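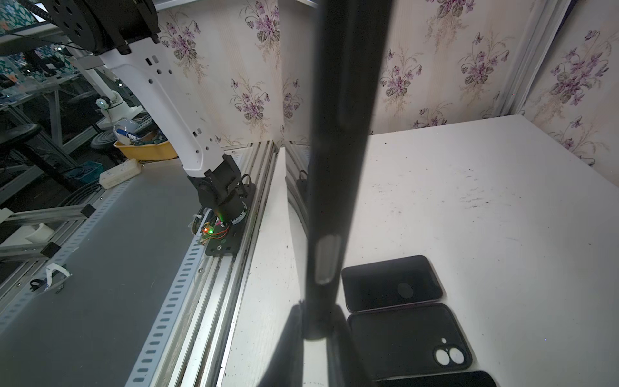
Prulura is a small language school on the second floor of the old Takeda building in Starkside, over the shoe repair shop and across from the bus stop. We teach German, mostly to grown-ups, mostly in the evening, and we have been at it long enough now that some of our first students have sent us their children (and in one case a mother-in-law, who turned out to be the best speller we've ever had).

## How the school got started

Our founder, Rüdiger Fröhlich, grew up in Staditz, a town small enough that he still gives directions there by naming who lives in each house. He came to Starkside for a job in the office of a lumber company, meaning to stay two winters, and then he met his wife at a church supper and that was the end of that plan. For years he was simply the German fellow people called when a letter came from a cousin overseas, or when somebody found a box of their grandmother's papers in the attic and couldn't make out the handwriting.

It was the letters that did it, really. A neighbor brought him a bundle tied up in kitchen string, and he sat at her table and read them out loud in English as he went, with a good deal of coffee and a lot of going back to check who Aunt Hedwig was. When he finished, she asked if he would teach her to read them herself. Her sister wanted to come along too, and then a man from the hardware store who had been stationed in Bavaria and was embarrassed by how much he'd forgotten. They met in the Fröhlichs' dining room until the dining room wouldn't hold them, and Rüdiger went looking for a space to rent.

He signed the lease on these rooms in March, when the radiators were still banging all night, and he will tell you that he taught the whole first term in his overcoat. The radiators are much better now. We did have to replace the one in the back classroom, and we're still rather proud of it.

## What we teach

Beginners start with speaking. You'll learn to say your name, order lunch, complain politely about the weather and ask where the train is, and you'll do it out loud with a partner before you ever open the grammar book. The grammar book does come, and we won't pretend the cases aren't a bit of work, but by then you'll have heard the right endings so often that a good many of them will already sound right to you.

After the first year, people tend to go off in different directions, and we try to have a class waiting for each of them:

- **Conversation**, in which we talk about whatever you like, usually food
- **Reading and Literature**, at a gentle pace, with one novel a term and short stories in between
- **Old Handwriting**, for family letters, church registers and recipe books
- **Travel German**, a short course for people who already have their tickets
- **Saturday's Children** has been renamed **Young Prulura**, for ages eight and up, with songs, games and a puppet play at the end of term

Old Handwriting is still the class closest to our hearts, seeing as it's where we began. Bring your own papers if you have them. If you don't, we have plenty of photocopies to practice on, including Rüdiger's grandfather's notes on beekeeping, which are very hard to read and full of opinions.

We never put more than 17 people in a class. Conversation is a little smaller than that, because everybody needs a turn and some of us like a long one.

## Our teachers

All of our teachers either grew up speaking German or lived in it for many years, and they don't all speak it the same way. You'll hear northern German here and southern German, and one very musical Swiss accent that beginners find alarming for two weeks and then start copying. We think that's a fine thing. Nobody's cousin overseas talks like a textbook, after all, and it's better to meet the differences here, among friends, than on the phone.

Rüdiger has stepped back from the evening schedule, but he still teaches Old Handwriting and still reads the Christmas story aloud at the December party. He also keeps the library, and has firm ideas about how the books should be put back.

## The library

The library takes up the front room, with the two tall windows. It started as a single shelf of paperbacks from the Fröhlichs' house and has grown to around 600 books, many of them left to us by families who knew they'd be read. There are novels, cookbooks, hiking guides to places that have probably moved their trails by now, a whole case of mysteries, and picture books down low where the children can reach them. Students may borrow as much as they can carry. Sign the green notebook by the door and bring things back when you've finished, or when you've admitted to yourself that you aren't going to finish, which is perfectly all right too.

Anyone in town is welcome to come in and read while we're open, student or not, and there's a kettle on the side table with cups underneath.

## Coming to see us

If you're thinking about joining a class, the best thing is to sit in on one first. It costs nothing and you won't be called on unless you'd like to be. Tell us a little about any German you've had before, even if it was years ago and mostly songs, and we'll point you to a group that suits you. People often guess too low, so we may nudge you up a level!

We're at 147 Canal Street. The door is to the left of the shoe repair window, and the stairs are steep, so please take your time. If stairs are hard for you, call ahead and we'll meet you at the back entrance, where there's an elevator that is slow but very dependable. Parking is free behind the building after five o'clock.

Fall registration opens on July 2, 2019, and forms are at the front desk or can be mailed to you if you'd like one. The desk is open from noon until the last class lets out, and if no one answers the bell right away, come on up and knock at the library.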